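Plusholm Workshop Notes
Tips for the bench, the kitchen and everything between
March 25, 2025

Can a machine do it yet? Chores, part 2

Readers keep asking me which jobs I'd hand over to a machine today, so I've been keeping a list on the back of the shop door. Some of it surprised me!

Vacuuming: yes, with prep. Pick up the socks and cords first, and run it with the chairs up on the table. Mine (I call her Grusine, don't ask) does a fine job on flat floors and gives up at the fringed rug, so I roll the rug back and do that corner by hand.

Folding laundry: no. I've watched a lot of clips of arms folding towels, and a towel is the easy one. Try a fitted sheet. I can't fold one either, so maybe I should keep quiet.

Dishes: the dishwasher is the robot, and we've had it for years. Scrape, don't rinse, and keep the tall stuff away from the spray arm.

Sorting screws: almost. The little Jivska sorter on my bench cost me $190 and it's great with clean, dry screws. Feed it 200 mixed ones from the bottom of a coffee can, with sawdust and a stray washer, and you'll be poking at it with a pencil. Sift them through a kitchen strainer first and it goes much better.

Small, fussy parts: this is where I've changed my mind. Give a gripper a holder shaped for the part, bolt everything to a stiff frame, and half the hard thinking is done before the arm moves. 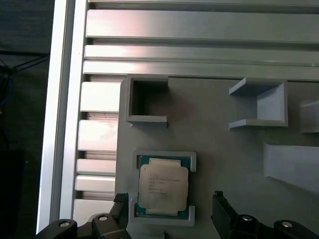 The same trick works for human hands, by the way. I made a holder for my drill bits out of scrap and stopped dropping them that same week. Cut the pocket a hair bigger than the part, and leave the sides open so your fingertips have somewhere to go.

Next up in May: window cleaners, and whether the Gökçe mop is worth the closet space.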